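Selleo — About Us

Home / Products / Spare Heads / About Us / Contact

Who we are

Selleo sells brushes and small tools for washing up and for simple kitchen work. Bottle brushes are the largest part of the range. We also carry dish brushes, scrapers, spatulas, sink strainers and the hooks and rails to hang them on. There are 11 of us, and we work from one building in Jarow, with the office upstairs and the packing room and workroom downstairs.

The company was started by Borghild Isaksson and Henrik Wiegand. Borghild had been buying housewares for a chain of hardware stores and was tired of bottle brushes that came back with the head off. Henrik had worked in plastics molding and knew how handles were made and where they usually broke. The first product was a single bottle brush with a sponge head, sold in one size and one color. It stayed the only product for longer than they had planned.

What we make and what we buy in

We design the handles and have them molded by Reuter, a family firm two streets away. The molds belong to us. When a handle changes, even slightly, Henrik goes over and looks at the first parts himself before the rest are run.

Sponge heads come from Prasach, who cut and glue them to our drawings. Bristle heads are bought in finished. Hooks, rails and strainers are made by other companies and sold under their own names. Each product page says which is which.

Assembly, checking and packing are done here.

About the bottle brushes

A bottle brush has to get through a narrow neck, reach the bottom, and touch the sides on the way. We sell sponge heads for baby bottles, glasses and anything with a coating or a printed scale inside, and bristle heads for flasks and narrow jars. Sponge is gentler and wears out sooner. Bristle lasts longer but can mark soft plastic.

Most of our handles have a loop at the end. Please use it. A sponge head that hangs dries much faster than one left standing in a cup with water at the bottom, and most of the complaints we get about smell come from brushes kept in cups. Hang it with the head down if you can.

Care, in short:

Rinse the head under running water after each use and squeeze it out.
Do not twist the sponge while squeezing.
Hang it up.
Replace the sponge head when the edges start to crumble or it no longer springs back.
Handles can go in the top rack of the dishwasher. Sponge heads should be washed by hand.

About the spatulas and scrapers

These came later, after customers asked for something to get the last of the batter or jam out of a jar. They are one-piece plastic tools with rounded tips, so there is no joint for food to collect in. They are meant for mixing bowls, jars and cold pans. They are not meant for a hot frying pan, and we say so on the label. We do get asked about a heat-resistant version. Henrik has looked into it and we don't have one to offer at present.

How we check things

New products and changed products go through the workroom before they are listed. Samples are checked for the same few things: whether the head stays on when pulled and turned, whether the handle bends more than it should, whether there is a sharp seam where a thumb would sit, and whether the loop fits over an ordinary cup hook. A wet handle is checked as well as a dry one. A good many shapes that feel fine in a dry hand are poor in a soapy one.

Samples that fail go back with a note. If the fault turns up in stock that has already been packed, we open the boxes.

Borghild reads the returns. Each one is logged with the reason the customer gave, in the customer's own words, and the log is the first thing on the table when we talk about changing a product. The wider loop on the current handle came out of that log — people with rubber gloves on couldn't get the old one over a hook.

Spare heads

Every bottle brush we sell can take a new head. Spare heads are sold in packs of 3. If you have an older handle and aren't sure which head fits, measure across the stem and write to us with the number. We keep drawings of the older stems and can usually tell you the same day.

If a head fits but feels loose, stop using it and let us know. We will replace both parts.

Shops and larger orders

We supply housewares stores, nurseries and cafes. Trade orders are packed in plain cartons with as little filler as we can manage. Minimum order is 2 cartons, which can be mixed. Nurseries often ask for one color per room, and we can do that if the color is in stock. Please ask before you order.

Visiting

We don't have a shop on the premises. Orders can be picked up from the side door if you choose "collect" at checkout and wait for our message that the order is ready. Parking in front of the building belongs to the bakery, so please use the side street.

Contact

For orders and spare heads, use the form on the Contact page. Trade questions go to Borghild Isaksson. Questions about handles, molds and materials go to Henrik Wiegand, who prefers email — he is often over at Reuter and misses calls.

Page last updated 3 September 2024. 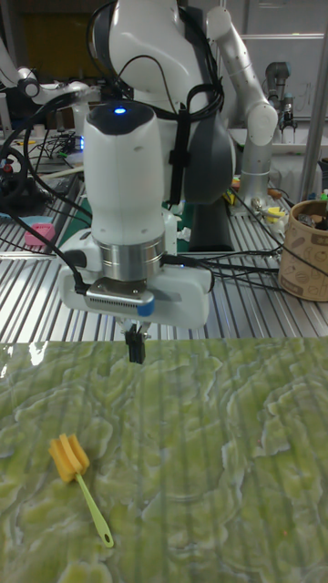
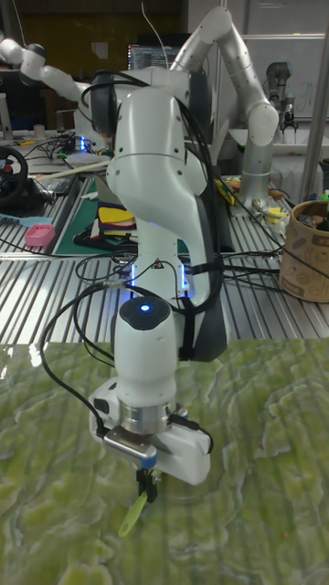 The green tabletop, with a bottle brush lying on it in the first picture and a pale yellow-green plastic piece held above it in the second.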